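About Tira

Hi, and welcome! I started Tira at my kitchen counter with one dish towel pattern and a sewing machine that hated me. I wanted towels that dried a plate on the first pass, and I couldn't find any, so I started making my own.

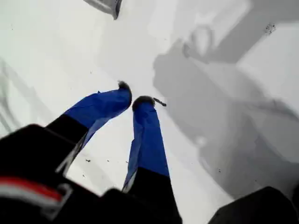
My first order was for 500 towels, from a diner called Mbwambo, and I said yes before I'd even priced the thread (don't do that). I sewed every one of them myself, mostly at night, with the radio on. They still order from me every August.

These days the weaving is done at Stomar, a small mill that puts up with my endless emails about edges. I'm picky about edges! A towel that curls at the corners drives me up the wall.
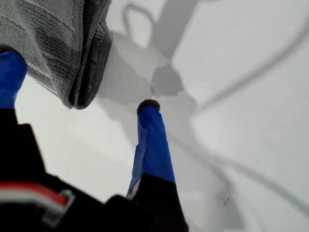
Gray cloth with a fine grid texture.

We sell three sizes: hand, dish and bath. I tried a fourth one once, a sort of giant beach thing, and sold 443 before giving up on it. If you have one, hang on to it, you own a piece of Tira history.
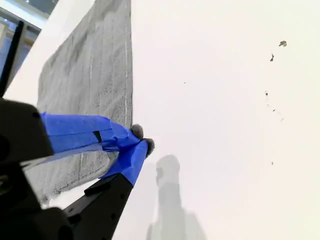
A large towel in gray.

The little shop is inside the Cekamance building, up the stairs and to the left. Come in and touch everything, please. That's how I buy towels too.

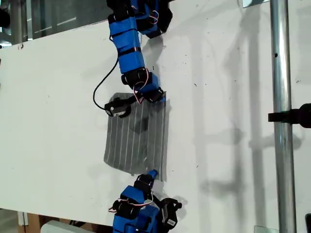
People ask me all the time how to wash them. Warm water, no softener, and go easy on the dryer. If you'd rather air dry, spread them out flat on a table like the gray cloth in the photo, then flip them over after lunch. Questions about an order? Just write to me, I answer all the mail myself, usually with coffee in hand.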